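Turmont Hall Kitchen Tips: Feeding a Crowd and Getting Out on Time

If you've booked the hall for a birthday, a reunion or a club supper, the kitchen comes with it, and it's a good one! I've cooked in there for everything from a christening lunch to a sit-down dinner for 140, and these are the things I wish I'd known the first time.

Turn the oven on before you unload the car. It's a big old thing and slow to warm up, but once it's hot it stays hot, so you can run it a little lower than you would at home. Rotate your trays halfway through, top to bottom and front to back. The back left corner browns faster than anywhere else.

Fill the coffee urn with cold water the minute you walk in. I can't say this loudly enough! People want coffee the second they have their coats off, and a full urn takes its sweet time.

Bring your own dish towels, and bring more than you think. Bring a sharp knife too, and a bottle opener, and a roll of masking tape with a marker. Tape a name on the bottom of every bowl and lid that comes through the door. Zdislava Kolář still has a casserole dish of mine from a potluck two years back — or I have hers, we've never settled it.

For the snack table, wrapped things are wonderful. They can go out early, they don't dry up while the speeches run long, and whatever is left goes straight back into the cupboard. I like shallow boxes for these, with a clean liner in the bottom so the crumbs lift right out. Put a cloth on the table first, the brighter the better.
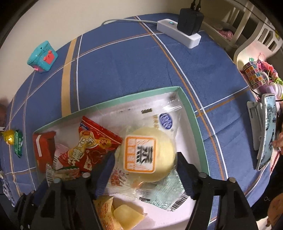
A wrapped bun and packaged snacks in a lined box, on a plaid cloth.

Set up 2 serving lines if you can, one down each side of the long table, with plates at the start and forks at the very end so people have a free hand. Drinks go on a separate table near the windows. It spreads everybody out beautifully, and they start chatting instead of lining up.

Sticky floor by the sink? Hot water and a splash of white vinegar, mopped twice. Skip the soap, it leaves a film that grabs every shoe in the building. For burned-on pans, sprinkle baking soda, add hot water and walk away until the dancing starts.

Trash bags are under the counter on the right. Double them for anything with melon or soup in it (trust me on the melon). Cardboard gets flattened and goes in the bin behind the stage door.

Last thing before you lock up: urn emptied, fridge checked, oven off, and a look along the windowsills for serving spoons. They do love to hide up there.

— Janka Matoušek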